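Sport and Society: Notes for Session Six
Leaving the captaincy

Reading for this session is the Ondell chapter, all of it, including the tables. Sutherland students can use the scanned copy, which is crooked but complete.

We ended last time on how captains get picked. Leaving is messier. A coach is sacked and everyone knows what happened. A captain "steps aside", usually to spend more time on their batting, and then goes on batting exactly as before.

Three terms to keep straight:

Handover: the next captain is named before the old one goes.
Vacancy: there's a gap, and the club fills it with rumours.
Relegation: the captain stays in the side as an ordinary player and has to stand at fine leg while someone younger moves the field.

Most of the writing deals with the first, as it makes the best speeches. The third is where the good essays are. Look at who talks to the bowler between overs, and who the umpire walks toward when there's a dispute. Old habits last well past the press release.
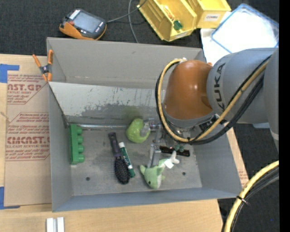

Fig. 2. Hairbrush and green toy block in a grey metal bin.

Now the Zendar Cup case. The Garneo side changed captains in July, halfway through a season, with the outgoing skipper 100 runs short of 900 for the year. Supporters argued over whether the runs had come from relief or from spite. The club's own statement managed 25 words and left out the reason. Read it beside the Ondell material on silence and decide whether the club was being kind or had simply run out of adjectives.

For the tutorial, bring one resignation statement from any sport and strike out every phrase that could appear in any other resignation statement. Bring what's left, if there's anything left. It's worth 20 marks, and I do favour short ones.

Comments

Is netball allowed for the statement, or does it have to be cricket?

Any sport, see last paragraph. I did mine on curling and had four words remaining.

The Ondell scan is missing its page numbers, so how are we citing it?

Related notes
Session Four: Who picks the pickers?
Session Five: The toss as theatre
Session Seven: Testimonial matches and other long goodbyes

Updated 26 May 2026 | Contact the course office | Back to top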